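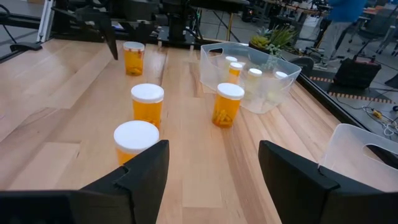

The Lillo open day was held on Sunday, November 14, 2021, in the old Drudon printing hall, a ten-minute walk from the bus station. Doors opened at ten. I got there at half past and the parking lot was already full, so I left the car on the street behind the feed store.

The day is meant for people who look after somebody at home, or who are getting a house ready for that. There were stands along both walls and a row of furnished corners down the middle, set up as a bathroom, a bedroom, a hallway and a kitchen. Entry was free. A sheet at the door said the hall is allowed to hold 400, and by noon they were letting people in only as others left.

I spent most of my time in the kitchen corner, which was run by Hodžić, a small firm that does home storage. Their subject for the day was medicine: where to keep it, how to sort it, and what to do with bottles that have been in the cupboard too long. My mother takes seven prescriptions and keeps them in a cookie tin, so this was what I had come for.

The method they teach is simple. Everything comes out onto a table. You read each label for the name, the dose and the date. Current bottles go into a clear bin, and anything you're unsure of stays on the table until you've called the pharmacy. Old ones go in a paper bag for the take-back box. They don't like baskets or tins for this because you can't see into them, and they don't like the bathroom cabinet because of the steam.

The amber bottles with white caps all look alike from above. One tip was to write the name of the medicine on a dot sticker and put it on the cap. Another was to keep one bin per person in the house, never a shared one, even if that leaves a bin half full. I asked about pills moved to a weekly organizer. The answer was to fill it from the bin once a week, sitting down, and to keep the original bottles.

The bins with a hole in the end for a handle are easy to pull off a high shelf with one hand. I would want a lid if there were grandchildren around, and a lock would be better. Hodžić had a locking box on the next table, but it was deeper than most kitchen shelves and the key was small.

The Cloltotix stand across from them had grab rails and shower seats. I tried two seats and found both too low. Their catalog has 851 items and weighs about as much as a phone book used to. The stair lift people had the longest line, and I gave up on it.

Lunch was soup and a roll at the back of the hall. The chairs were metal and there were too few of them for a crowd of that age. The restrooms were clean and the doors wide enough for a wheelchair.

I left at two with a sheet of dot stickers, a take-back bag and one bin. The next open day is planned for June, in the same hall.

Recent posts
Lillo hall: where to park and which door to use
Shower seats compared by height
A morning at the Drudon paper museum
Labeling a freezer
Two days at the fall home fair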